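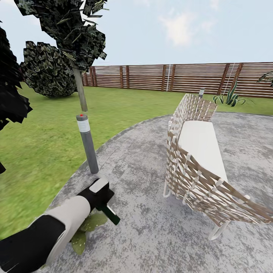 A slim grey light where the patio meets the grass.

I had been warned that Imke Haberkorn doesn't do short answers, and I'm very glad to report that it's true. We had been given 40 minutes on a Wednesday, between a script meeting and a costume fitting she had promised to sit in on, and by the time I looked at the clock we'd been going for nearly twice that and hadn't got past the third episode. She kept saying "but you'll want to ask me about Grimshaw" and then telling me about something else.

I did want to ask her about Grimshaw. Anyone who has fallen for Waster over its first series will want to ask her about Grimshaw, because he is the reason most of us stayed. When the show began he was meant to be a bit of a lump, a henchman in a long coat who stood behind more interesting villains and held doors open for them. By the finale he had the last scene entirely to himself, sitting on the bottom stair of his mother's house and trying to get his boots off, and I know of at least one household (mine) where that went down considerably harder than the destruction of the city.

Haberkorn, who created the show and has written most of it, laughed for quite a while when I told her this.

"The boots were a nightmare," she said. "They had these buckles all the way up, and in the script it just says 'he takes off his boots', and on the day it took so long that our director started making winding-up signs at me. And I thought, no, leave it, let's watch a man fail to take off his boots. He has been frightening people for eight episodes and he can't do a buckle. I think I understood him properly for the first time then, and I'd been writing him for two years!"

She came to Waster from the comics, which she read as a teenager in the wrong order, borrowing them from a cousin who had lost several. There are around 500 pages of the original run, and she reckons that as a girl she must have read a third of them, several times over, and made up the rest.

"So I had this whole version in my head where Waster's powers came from Covura, because I'd missed the issue where you find out they don't. I was so cross when I finally read it. I was a grown woman by then, I was on a train, and I said 'oh, rubbish' out loud."

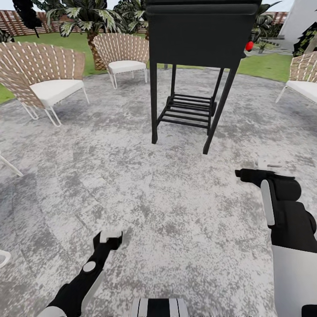

Side table and lounge chairs on the speckled patio.

Readers of the comics will have spotted that her version won. In the television series Covura, the drowned moon, is exactly where the powers come from, and it has caused a fair amount of grumbling among people who have known the books longer than I have. I put this to her as gently as I could, and she didn't seem to mind a bit.

"They're allowed to grumble. I'd grumble! If somebody had done this to a book I loved I'd be writing letters. What I would say is that a comic has got all the time in the world, and it can tell you in issue thirty-something that everything you thought was a mistake, and you go along with it. With television you're asking people to remember something from last autumn, with the kettle on and somebody asking where the scissors are. I wanted one place that everything comes from. If you're lost, it's Covura. My mother can follow it, and my mother thinks every programme has too many people in it."

The second series arrives in September, and this is the point where she became, for her, almost careful. She will say that it picks up very soon after the first. She will say that Waster herself spends a good deal of it without her powers, something the trailer had rather given away. And she'll say that a large part of it happens in Bostance, the seaside town that was mentioned in passing in episode two as the place Grimshaw doesn't want to go back to.

I asked whether she'd planned that from the start.

"No! I'd love to say yes. I needed a town for him to be rude about, and I liked the sound of it. Then when we were talking about where he'd go after that last scene, one of the other writers said, well, he'd go home, wouldn't he, and we all looked at the board and there it was. I've never been so grateful to a throwaway line. You spend weeks planting clever things that never get used, and then it's the silly one that holds the roof up."
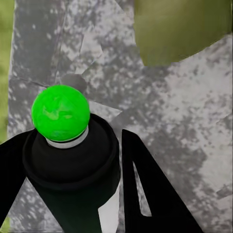

Bright green over black, with a pale ring between.

What she's keenest to talk about is the tone. Superhero series have a habit of getting darker as they go along, I said, and I wondered if she'd felt the pull of it, what with a lead who has lost everything and a villain hiding at his mum's.

She had, she said, and the first drafts were terribly gloomy. "It rained in all of them. I'd written this very serious opening where Grimshaw walks along the front in the rain and thinks about what he's done, and I gave it to my husband to read, and he said, 'Does he get any chips?' I was furious. I went upstairs. And then I came down again and gave him chips, and the whole episode got better, because once he's got chips he has to sit somewhere, and once he's sitting somewhere a person can come and sit next to him. It's the best scene in the episode now and I'm afraid it is entirely down to my husband being annoying."

She wouldn't tell me who sits down next to him. I tried three different ways of asking, and she offered me a biscuit each time.

We talked for a bit about the fights, which were the one thing I hadn't much cared for in the first series – too many of them, and too hard to see – and she surprised me by agreeing before I had finished the sentence. There are fewer this time, she said, and they're shorter, and most of them take place in daylight. Her rule in the writers' room was that two people had to want something before they were allowed to hit each other, and that if you could swap the fight for an argument and lose nothing, it had to be an argument.

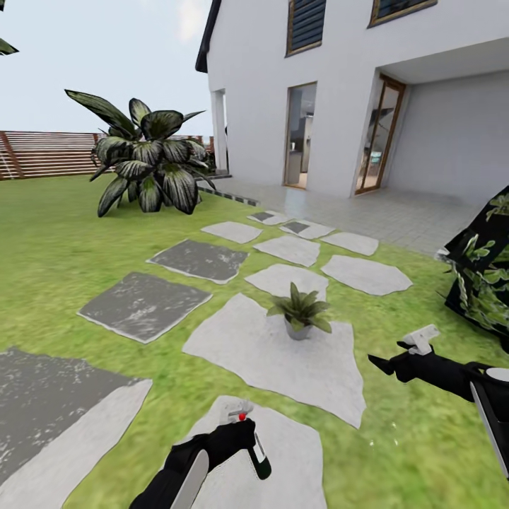
"Which made the stunt team very sad for a week or so," she said, "until they saw what we'd given them in episode five. I can't tell you about episode five. It's on a pier. I shouldn't have told you it's on a pier."

Is she nervous? She thought about that one for longer than any of the others. The first series was watched by hardly anyone in its opening weeks and then by rather a lot of people, and she says she misses the quiet a little, when she could write whatever she fancied and only hear about it from her cousin. Now she gets stopped in the chemist's. A man in the queue told her, quite kindly, that if she killed Grimshaw he would never watch television again.

"And I stood there with my cough sweets and I honestly didn't know what face to do. If I look worried, he thinks Grimshaw dies. If I smile, he thinks Grimshaw's fine. So I said, 'I'll bear it in mind', like a bank manager, and ran away."

I asked what face she had decided on since then, and she showed me. It was a sort of polite squint. I've been turning it over for days now and I still couldn't tell you what it means for Grimshaw.

Somebody came to fetch her for the fitting, and she was halfway down the corridor before she turned round and shouted back that the boots were in it again, with new buckles, and that they were worse.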